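The Last Bus Through Dramstead

1.

Missed it. Or thought I had. Ran the whole length of Hosel Lane with the bag banging on my hip and the strap coming undone, and there it was, lights on, engine going, driver with his feet up reading the back of a crisp packet.

You're late, I said, which was a cheek, coming from me.

Waiting for you, he said.

He wasn't. He couldn't have been. I'd not caught that bus in 16 years. But he folded the crisp packet into a little triangle and put it in his shirt pocket and shut the doors, and I sat down where I always used to sit, second from the front on the left, over the wheel. Heater on your ankles. Smell of coats.

My mother's house was at the other end. Not hers any more, as of ten that morning. I had until the morning after to get the last of it out, and then the keys went through the agent's door and the buyers could do what they liked. Knock it down. Paint it orange. I didn't care, I'd told everyone, I really didn't care.

Number 248. It used to go Dramstead, the chapel, Idilham, the quarry road, then back. I'd learned all my times tables on it. Been sick on it twice. Been kissed on it once, badly, by a boy with a trombone case between his knees.

October, dark by six, rain coming sideways. No one else on.

2.

The thing about my mother was she kept the bus tickets.

I found them in the summer when I started on the back bedroom. Shoeboxes. I thought shoes, obviously. Opened the first one and it was full to the lid, all those little squares gone soft as cloth, rubber bands perished and stuck to them. Every journey. Shops and back. Hospital and back, a lot of those towards the end. I sat on the bed and thought well that's mad, and put the box in the skip pile, and took it out again, and put it back.

My brother said burn them. My brother says burn most things. He'd come up for one weekend, taken the clock and the good knives and a lampshade for some reason, and driven home.

So it was me. Evenings, after work. Crockery in newspaper, curtains down, forty years of carrier bags inside other carrier bags. A drawer with nothing in it but keys. Another with nothing in it but candles for power cuts, and one birthday candle, a number seven, half burnt. Whose? Mine or his. She'd have known.

And you can't ring up and ask. That's what got me, every time. I'd be stood there with some object in my hand, some bracket or lid, and think I'll ring mum, she'll know. Hand actually going to the phone.

3.

We went past the chapel. I say past. The driver slowed right down as if someone was getting on, opened the doors, let in a lot of rain, shut them again.

No one there, I said.

Have to stop, he said. Its a stop.

He was older than I'd taken him for. Neck like a tortoise. He drove with both hands right at the top of the wheel, the way you'd hold a gate shut, and he didn't once look in the mirror at me, but I had the feeling he knew when I moved.

You from here, he said.

Used to be.

Which house.

I told him. He nodded for a bit. We were going down the long hill by then with the wipers smacking.

Green door, he said.

It's been blue for years.

Green when I took her home, he said. New Year. Snow up to the axles. I wasn't meant to go past Idilham but she'd a little one with her and the little one had a temperature. So I went past Idilham.

I didn't say anything. I'd have been four, or my brother would. She'd never told us about any snow.

She paid and all, he said. I said leave it, and she stood there in her wet boots, counting it out. Wanted her ticket.

4.

There's a café at Idilham, where the bus turns. Was a café, then a carpet place, now a café again, called Rácz, with the accent done properly in gold paint over the door. I'd meant to go straight through. But he switched the engine off and said ten minutes, statutory, and the heater died with it, so I ran across.

Warm in there. One woman mopping, radio on low. She said she was closed and then looked at me and said she could do a tea, if I didn't mind it in a takeaway cup as she'd done the washing up. I didn't mind. She gave me a slice of something with poppy seeds too and wouldn't take for it.

Came out in a bit of paper. I ate it stood up at the counter, dropping seeds all over her clean top, wiping them up with my sleeve, making it worse.

You for the bus? she said.

It's outside, I said.

She leaned on the mop and looked through the window. Rain on the glass, and the lights behind it all smeared yellow. She didn't say it wasn't there. I've gone over this. She looked, and she said, well you'd best not keep him, and turned the sign round behind me. 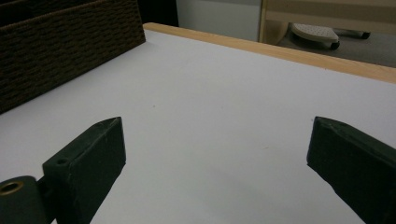

5.

Quarry road. The worst bit, always was. No lamps, hedges right in on you, twigs going along the windows like fingernails. He put the inside lights off so he could see out. I held my tea with both hands.

I'll tell you what I was thinking about. The kitchen table. It was the last big thing in the house and I'd got a man coming for it at eight, 50 quid, he'd beaten me down from 80 and I'd let him. It had a burn on it where my brother put the iron down. It had my name on the underneath in biro, and a drawing of a horse, and under the horse it said THIS IS NOT A DOG, since he'd said it was a dog. I used to lie on the lino looking up at that horse while they talked over my head. Her feet in the brown slippers. His one swinging.

I hadn't thought about the horse. When I sold it. I'd stood there on the phone haggling and never once thought of looking underneath.

Do you want to get down at the house, the driver said, or the stop.

The stop's fine.

It's no bother.

Go on then, I said. The house.

And I was crying, a bit, stupidly, into the lid of the tea. He turned the radio on. Some dance band thing, hissing. I don't think it was for the music.

6.

He let me off right by the gate. Doors went back with that gasp they do. I felt in my pocket for change and said what do I owe you, and he said put it away. And I heard myself say, no, I want the ticket.

So he sighed and he wound one off. Wound it. Little handle on the side of the machine, two turns, zip zip. Tore it against the edge and held it out, and I counted the coins into his palm in the wet.

20 pence. Child's fare. I didn't notice till after.

Mind how you go, he said.

I watched him up to the bend. You could see the lights a good way through the hedge and then you couldn't. I stood there getting soaked. Next door's dog having a go at me through the fence.

Inside it was all echo. No carpets, no curtains, my own footsteps coming back at me off the walls. I put the kitchen light on and got down on the floor, in my good coat, and slid in under the table on my back.

Still there. Fainter than I'd thought it would be. The horse, the words, my name with the last letter the wrong way round. And something next to it I'd never seen, or it had come after my time. Pencil, small, her writing. It just said very good horse.

I don't know when she did that. She'd have had to lie down. She'd a bad back from the age of thirty, she couldn't pick up a peg without making a noise about it, and at some point she'd got herself down on that lino and under there with a pencil.

I stayed a while. Lino cold right through the coat.

7.

Rang the man at half seven. Told him it was gone. He called me a name and I said yes, fair enough.

Then I rang my brother and told him he'd have to come up with the van. What for, he said. Table, I said. He said he'd no room for a table. I said no but I have, nearly, if I get rid of the settee. He said, you love that settee. Then it went quiet on his end and he said is the dog still on it.

It's a horse, I said.

He was there by noon. We took the legs off in the hall, he skinned his knuckle and swore and bled on the skirting, sorry to the new people. The shoeboxes went in round the sides to stop it sliding. All of them. He didn't say burn anything.

I looked up the 248, later on, waiting at the agent's. They'd stopped it nine years back. There's a minibus now, Tuesdays or something, you have to ring up first.

I've still got the ticket. It's in the top box with hers, near the front. I've not put a band round it yet, I keep meaning to get some.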